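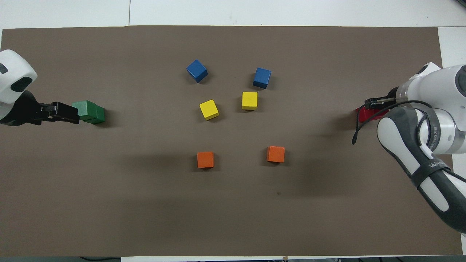 Cleveo Tabletop Set for two-arm demonstrations

Reading time: 6 minutes
Last updated: July

Okay, so this is the page for Cleveo, the cube-and-board set I make for people who record demonstrations on a pair of robot arms. If you came over from the Zenari page looking for the recording software, it comes with the set now, keep scrolling!

I started Cleveo in Skostisitz because I wanted to teach two arms to sort blocks and kept ending up with recordings I couldn't use. The learning part got all my attention. The table got none. I had cubes from three different toy boxes, a work surface so shiny that the overhead lights showed up in every episode, and no record of which layout I had started from. My first model learned to reach very confidently toward a reflection. So I made a board, then a set of cubes to go with it, and then other labs in the building started asking to borrow them.

What you get

A plain matte board, brown, with no grid and no printing on it. People ask for a grid all the time and I keep saying no – a model will happily learn the lines if you give it lines, and then it falls apart the day you move to a bare table.

21 cubes in green, blue, yellow, orange and red, with spares of every color. They go missing. Check under the bench first, then inside the cable tray.

A stack of layout cards. Each card shows a starting arrangement, and the recorder stores the card number with the episode.

The Zenari recorder, on a download code. It saves the camera streams, the joint positions of both arms, the gripper commands and whatever you typed in the note field, all on one clock.

The price for the whole thing is $105. Arms, grippers, cameras and the computer are yours to supply.

The layout I use most

The one at the top of the page is my everyday warm-up: blue, yellow and orange in loose pairs down the middle of the board, with a green cube for the left arm and a red one for the right. I like it because both arms have something to do straight away and the six in the middle are easy to get confused about. Which yellow is "the left yellow"? You'd think that's obvious until one of them is tilted and sitting a bit lower than its partner, and then your instruction text had better be clear.

Please don't square them up! I did this for weeks. I'd reset the board and nudge every cube until it lined up nicely with the edge, and the policy got wonderful at picking up cubes that lined up nicely with the edge. Leave one turned like a diamond. Leave another only a little crooked. The cards give you the rough positions and leave the angles to you.

Recording a session

My routine goes like this.

Wipe the board. Pick a card and set the cubes. Move both arms to their start pose, then look at the live view before you touch anything else. I'm checking that I can see the cubes I'm going to ask for, and that neither arm is parked on top of something important. A wrist housing can hide a whole cube from a head camera, and a block peeking out from under a gripper is fine for training as long as you meant to include it.

Type the instruction first, then record. I used to do it the other way, and I'd end up describing what I had done instead of what I had set out to do. Those are different sentences on a bad day.

Now move. Go slower than feels natural, especially in the last bit before the fingers close. If you stop to think, the recording has you stopping to think, and the model will copy that too. I rehearse a new card twice with the recorder off.

When the task is done, bring both arms back to a clear pose and hit save. If you fumbled and recovered, keep it and tick "recovery". If you fumbled and gave up, keep that as well, but tick "fail" so it stays out of the main pile. I deleted my failures for the whole first year and I really wish I had them back.

Cables

Every two-arm bench I've worked on has a cable that loops out over the gripper and wanders into the head view. You can strap them down, and you should, but leave enough slack for the wrist to turn all the way. Run each arm through its full range by hand before the first episode of the day and watch the cable while you do it. If one swings across a cube you care about, move the strap.

A cable that shows up in every recording won't hurt you much. The one that shows up on Wednesday and is gone the next morning is worse, and if you have to reroute partway through a set, start a new session folder so you can tell the two apart later.

How many episodes do I need?

I get this one more than any other question. My own sorting task has 105 episodes in it and I'm pretty happy with how it behaves on my bench. I wouldn't promise you the same. My lights don't change and my board never moves, and I'm the only person who drove the arms. If you have a few people taking turns you'll want more, and you'll also end up with something a lot sturdier. Record a small batch, train on it, see where it goes wrong, then record more of exactly that.

The recorder has a coverage page for this. It shows which cards and colors you've been neglecting. Mine told me I hardly ever used the right arm for orange, which explained a lot of very awkward reaching from the left.

Which arms does it work with?

The board and cubes don't care. For the recorder, there's a short driver file to fill in with your joint names and gripper range. I've tested it on a matched pair facing each other across the board. Side by side should be fine too, but you'll need to redo the camera calibration, and the layout cards assume an arm on each side, so half of them will feel lopsided.

Your gripper has to open wider than a cube, corner to corner. Measure that before ordering. People measure the flat side and then write to me when a cube lands diagonally.

Sembiring add-on

Sembiring is a second deck of layout cards with crowded starts – cubes touching, cubes stacked, cubes half under an arm. It's a free download if you own the set, and you print it yourself. I'd leave it alone until the basic cards go well. It's hard to drive, and a lot of early episodes will be fails.

Care and replacements

A damp cloth for the board, no polish ever. Polish brings the shine back and then your old episodes and your new ones don't match. Replace cubes when the corners get rounded, and swap out a whole color together so the pairs still look like pairs. Single-color packs are in the shop. If your board is scratched and your existing recordings have the scratch in them, honest advice: keep using it.

Shipping goes out once a week. If you're ordering for a class, write first, I can usually throw in extra spares.

Comments

We've had the set since spring. The no-grid thing annoyed me for a week and then we moved benches and our policy just kept going, so fine, you win. Can you sell a second board in another color?

Reply from the author: Working on it! Gray is first. It has to be just as matte or I won't ship it.

Does the recorder let you edit the instruction after saving? I typed "left blue" on a whole session where I clearly meant the right one.

Reply from the author: Yes, open the session and choose batch edit. It keeps the old text in a second field in case you change your mind.

My gripper leaves marks on the yellow cubes and not on the others. Anyone else?

Same here, only on yellow. I think they just show it more. Hasn't bothered the training as far as I can tell.

Would love cards for three arms. I know, I know.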